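Two-handed robot learns to tidy up at Luklow workshop

A Luklow company is spending the winter teaching a two-handed robot to handle the ordinary contents of a kitchen table, and it is doing so by recording people doing the work through the machine.

Vatgate, which has leased space in the Iturra building for the past two years, began recording in July. Its project, called Trastero, is meant to produce a library of household jobs that a learning system can practise from. Staff have logged 1040 recordings so far and want to reach 2000 before the first full round of training.

In each recording, an operator wears a headset and a pair of gloves and moves the robot's arms and fingers as if they were their own. The job might be picking up a plate, turning a box to face the other way or putting one thing on top of another. The system stores what the robot's head camera sees together with the position of every joint.

Project lead Natália Seixas said most runs last less than a minute.

"Plates are harder than people expect," she said. "There's not much to get hold of on a flat one, and with two hands you have to bring both in at the same rate or it slides away from you."

Of the recordings made to date, 505 involve a plate or a bowl. Boxes and cartons make up most of the others.

The company has four trained operators who work in pairs, swapping every half-hour. Velimir Dervishi, who joined in the autumn after several years driving a forklift, said it took him three weeks to get used to the delay between his own fingers and the robot's.

"You learn to slow down. If I rush it, the recording's no good and we bin it."

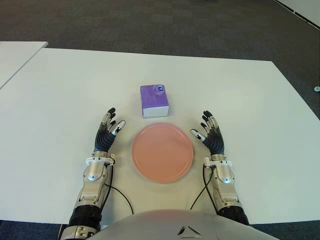
Rejected runs are a regular part of the job. Jovita Camacho reviews each day's recordings the next morning and marks the ones to be left out, usually for a dropped object or a long pause in the middle. She keeps a portion of the failed attempts in a separate set, as the training team wants to test whether the system can learn to recover from a slip.

Colours and positions are changed between runs so the system does not come to rely on one layout. The tables stay the same for now, although Seixas said a second site with different furniture and lighting was being looked at.

Vatgate plans to take on two more operators and will hold an information session at the Iturra building on Thursday at 6 pm. No technical background is needed. Applicants will be asked to try the gloves for ten minutes and to move a cup from one side of a table to the other.

The next 400 recordings will concentrate on tasks that need both hands.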